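I took the job at Zandix in April because the ad said "patient people wanted," and because my aunt had been calling me patient since I was six, mostly when she wanted something carried. Leif Lauritsen interviewed me in a hallway. He asked whether I could do the same small thing over and over without getting creative. I said sure. He wrote that down and handed me a key.

So that was me, arm operator, second bench from the window.

## The regrasp business

What we were after was a paper. Þórey Kvaran had an idea, and the idea was that robots learn to pick things up from people who are too good at it. You sit someone down at the controls, they practice for a week, and every grab after that is clean. The robot studies two thousand clean grabs, and then the first time it lands a little crooked it has no clue what to do with itself. It's like learning to drive from someone who has never once missed a turn.

Her method was to leave the fumbles in. We'd grab a thing badly, on purpose or by luck, and then fix it, and the fix was the part she wanted. She called it the regrasp set. Ka-ming Hsieh, who wrote the training code and lived on crackers, called it the oops pile, and that's the name that stuck.

Keith Kettle had the bench next to mine. Keith had repaired watches for most of his life, and his hands were a problem. He could not do a bad grab! He'd try, he'd aim way off to the side, and at the last second some old habit would swing him back to dead center.

"Miss it, Keith," Þórey would say, standing behind him with her coffee.

"I'm missing it," he'd say, with the thing sitting perfectly in the grip.

I, on the other hand, was a natural. My grabs were so bad that Ka-ming asked if I'd like a different chair. I pinched things by the corner. I picked up a spoon in a way that made Leif leave the room. Þórey was thrilled with me, and I don't think I'd ever been praised that much for anything — I called my aunt about it.

## Mogensen's list

The objects came off a list put together at Mogensen, the outfit paying for half the project. Cups, spoons, a stapler, a sponge, and then a whole page of long skinny things, which everyone hated. Long skinny things tip. You take them too near one end and the other end swings down, and you're chasing it across the table.

Baldur Ingvarsson from Mogensen came by once to see how it was going. He was tall and damp from the rain and he stood at my bench for an entire afternoon without sitting. I did the hairbrush for him. I did the hairbrush badly, then I fixed it, then badly again. He nodded every time.

"And the robot learns this?" he said.

"That's the plan," I said.

"My wife does this with parking," he said, and went to find Þórey.

It was that same evening, with the others packing up, that Ka-ming loaded the new model. There were two of them to compare. One had trained on Keith, all those lovely centered grabs. The other had trained on the oops pile, which was mostly me. I'm not going to pretend I was calm. I had my coat on and I wasn't going anywhere.

Keith's model went first, with the hairbrush. It came down a touch off, closed on the end, and the brush tipped. Then it lifted the brush anyway, with great confidence, and dropped it. It did that again. Keith watched with his arms folded.

"It's very sure of itself," he said.

Mine went next. It came down off center too, worse if anything. It closed. It stopped, and opened, and slid over by the width of a thumb, and closed again, and up came the brush. I yelled. I'm told it was a loud yell.

Þórey didn't yell. She said, "Try something it hasn't seen," so we dug through the break room for long skinny things that weren't on the list. Ka-ming put the remote from the TV in there on the table, the one with the wide silver pad in the middle, and turned his screen around so we could all watch from the wrist camera. I held Keith's sleeve. He let me.

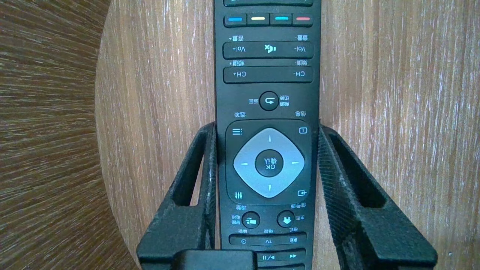 ## What went in the paper

They gave the remote a paragraph. I've read it plenty of times, and it doesn't mention the sleeve, or how the four of us had our heads jammed together at one screen, reading OK upside down and breathing crackers. It says the regrasp policy "recovered from an off-center initial contact on an unseen elongated object," and I guess that's what it did. It let go once, scooted over, and tried again.

My name's in the thank-yous at the back, right after Keith's. He cut the page out and keeps it in his watch drawer. I asked Þórey if it bothered her that the best thing in her study came from the worst operator she'd ever hired, and she said she'd put out an ad for another one if I knew anybody.

Leif wants us on drawers next. Opening them, closing them, getting them stuck. Keith has been practicing at home, jamming his kitchen ones at an angle, and he says he's getting the hang of it. He got one so stuck he's been eating with a serving fork since the weekend. I told him to bring the whole drawer in.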